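Plesstead Table Linens — README

Hi! You've found the folder where I keep my records of household table linens: placemats, runners, napkins, tablecloths, the odd tea towel that got promoted. It started as a spreadsheet for my own use and kept growing, and enough people have asked for a copy that I figured it needed a proper readme.

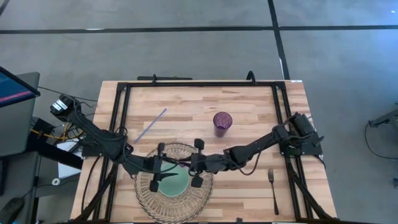 I began in January with my grandmother's cupboard, which was stuffed to the hinges, and then moved on to thrift stores and the big monthly flea market in Cleltum. Every row in the table is one piece of cloth that I have personally measured, washed at least once, and measured again. There are 324 rows right now. I know that's small! But I'd take a small table where every number came off my own tape measure over a giant one scraped from shop listings (shop listings lie about shrinkage, every single one of them).

Last updated: April 27, 2022

What's in the folder

linens.csv is the main table and the only file most people will want.
washes.csv has one row per wash, linked by the piece number.
sources.txt says where I got each batch.
stains.txt is my running notes on stains. It's messy, sorry. I type it standing at the sink.

Columns in linens.csv

piece — the number on the little cotton tag I sew into the corner. Numbers don't get reused, so there are gaps where I gave something away before it was finished.
kind — placemat, runner, napkin, cloth, towel.
fiber — cotton, linen, blend, jute, paper cord, or unknown. I use "unknown" a lot. If there was no label and I couldn't tell by feel, I didn't guess.
weave — plain, twill, waffle, basket, other. "Other" is mostly crochet, which I know isn't a weave, please don't write in.
length_before and width_before — inches, laid flat, no pulling.
length_after and width_after — same thing after the first wash and a full dry on the rack.
colorfast — yes, no, or slight. I rub the wet cloth with a white rag and look at the rag.
edge — hemmed, fringed, bound, raw.
notes — anything I felt like saying.

How I measure

I lay the piece on a flat table, smooth it with the side of my hand, and measure through the middle in each direction. I used to measure along the edges, until I noticed how many old napkins are wavy there. The first 60 pieces were done the old way and I went back and redid them all, so you don't need to worry about that anymore. Fringe doesn't count toward the length. I round to the nearest 1/8 inch.

Washing is cold, gentle cycle, plain unscented soap, with no softener ever. Jute and paper cord don't go in the machine — those get a damp cloth and a day by the window, and their "after" numbers come from that. I'd leave them out if you're averaging shrinkage across fibers. They'll drag your numbers down and make cotton look worse than it is.

Things that are a bit off

The Nepia batch came to me already washed, who knows how many times, so "before" there just means before I got hold of it. Filter on source if that bothers you. It probably should.

Two runners from the Omlow estate sale have the same pattern and nearly the same size, and I mixed up their tags for a while. I'm pretty sure they're sorted out now, but I put a question mark in the notes for both.

Blue is overrepresented. I like blue, and I do the shopping.

There are hardly any synthetics. A friend keeps telling me that half the placemats people really eat off are wipe-clean vinyl, and she's right, but there's nothing to say about the shrinkage of vinyl, so I keep putting it off.

Using it

Go ahead and use this for whatever you like: school projects, sewing patterns, settling an argument about how much extra to cut for a linen tablecloth. You don't have to ask. If you publish something, a mention of Plesstead Table Linens would make my day, and a link would make my week.

The files are plain text with commas, and they open fine in any spreadsheet program. Watch out for the notes column, though — I use commas in there too, so it's wrapped in quotes, and an older program may split it into pieces.

Sending me corrections

Please do! Give me the piece number, the column, and what you think is wrong. I still have most of the pieces, so I can usually pull the thing out of the drawer and check. I can't take new rows from other people at the moment, as everyone's tape and washer are different and I haven't worked out how to handle that.

Next up is a box of dinner napkins with drawn-thread hems. They need ironing before I can measure them, so don't hold your breath.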